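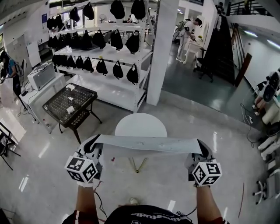
Light grey cloth strip, held out flat over the floor.

Bergmann hedge trimmer, battery model – my review after two seasons

I bought this trimmer in Sutstead, from the garden machinery shop near the rail crossing. I paid it off over 7 months, because the full price was too much for me in one time. My hedge is a lilly pilly along the side fence and it grows very fast after rain. Before this I used a petrol trimmer from my neighbour, and before that the hand shears.

The first thing I noticed is the weight. The shop assistant told me it is light, and for the first ten minutes it is. When you hold it above your shoulder for the top of the hedge, your arms get tired quickly. I now do the top in the morning and leave the sides for after lunch.

The blade cuts cleanly on new growth. With older branches, thicker than my finger, it stops and makes a humming sound, and you must pull it back and use the loppers. I do not call this a fault. The booklet says clearly what it can cut, only I did not read the booklet until the second week.

Battery. One charge is enough for my side fence if the hedge was not left too long. In October I left it too long, and the battery was finished when I still had the corner to do. The charger is slow and the small light on it is hard to see in the sun. I bought a second battery for $270, and this is my biggest complaint. For that money I expected it to come in a box with some protection, but it was in a thin plastic bag with a cardboard label.

The noise is much lower than petrol. I can trim at 8 in the morning and the people next door do not close their windows. There is also no smell on my clothes, and I don't have to mix fuel on the driveway any more.

I also tried the Otis trimmer, which my brother-in-law owns. The Otis has a longer blade and a better rear handle that turns, so it is more comfortable for the vertical cuts. But the switch is stiff, and it leaves the leaves a bit torn, with brown edges some days after. The Bergmann leaves a nicer edge. If my hedge was longer I would maybe choose the Otis anyway.

Cleaning is simple, but you have to do it each time. The sap dries on the blade like glue. I take the battery out, brush the teeth and spray with Clenia resin cleaner, then wait a few minutes and wipe. One can lasts me most of a season. Without it the blade became sticky and the cuts were not so good.

The plastic blade cover is poor quality. Mine cracked at the end in the first winter and I fixed it with tape. The shop ordered me a new one, part 1218 in their list, and it took three weeks to arrive. The new one is the same plastic, so I keep it indoors now and it's fine so far.

Good: clean cut, quiet, easy to start.
Not so good: price of the spare battery, slow charger, blade cover.

For a normal suburban hedge I would buy it again, but ask the shop for a price with 2 batteries together before you sign anything. I didn't ask, and later I saw they had this offer in the spring catalogue.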